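Birkari is hiring – part-time order desk, Skandmont warehouse office

We sell replacement parts for wood stoves. Door gaskets, glass, grates, firebrick, the odd handle. Small company, busy from August on, and the phones are already going. Need someone on the order desk soon.

What you'd do most days:
answer email and phone orders
look up the right part from whatever the customer has (a model number if we're lucky, usually a blurry photo and a guess)
type up the pick list for the warehouse
chase late shipments with the Forsberg depot
sort out returns, mostly wrong size glass

Hours: 28 a week, spread over four or five days, your pick within reason. Thursday is a must, the Forsberg truck comes in that day and everything lands at once. Start at 8:30. No weekends, no evenings.

Pay is weekly, 450 before taxes for the first two months, then we sit down and talk. Paid lunch. Parking out back, free. Bus stops across the road but only twice an hour so check the times.

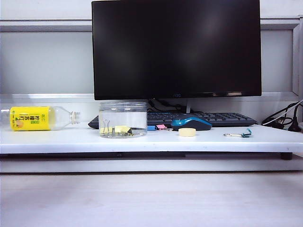

Monitor and keyboard at the office, Skandmont.

What we're looking for – somebody who reads the whole email before answering it. Decent typing. Polite on the phone even when the other person isn't. You dont need to know stoves, we'll teach you, but you do need to be OK with measurements, inches and metric both, and asking again when a number looks off. Half of our returns come from a rope gasket measured in a hurry.

Nice to have: any parts counter or hardware store work, some spreadsheet experience, a second language. Not deal breakers.

We use a program called Berus for stock and orders. Its old, it's ugly, it works. Most people get the hang of it in a week or so. The catalog has a lot of near-identical part numbers so slow and right beats fast and wrong here.

Training is 2 weeks, paid at the full rate. First week you sit in on calls and do returns. Second week you take orders with one of us next to you.
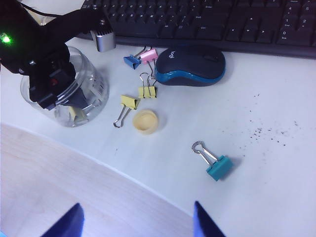 Can I do this job from home?
Only in part. After training you can do one day a week from home on email orders, the phone line and returns have to be handled at the office.

How to apply: send a resume and a few lines on why you'd want the job, no formal cover letter please. Put ORDER DESK in the subject line or it ends up with the supplier mail. Tell us which days suit you and when you could start. Students fine, retired fine, coming back to work after a break also fine.

We'll call everyone we want to meet. Interview is half an hour plus a short typing and look-up task, pay for your time is 300 if we ask you back for a full trial day. Bring reading glasses if you use them, the old parts diagrams are printed tiny.

Ad stays up until the spot is filled. If you can read it we are still lookng.

Birkari Stove Parts, Skandmont office, side entrance by the loading dock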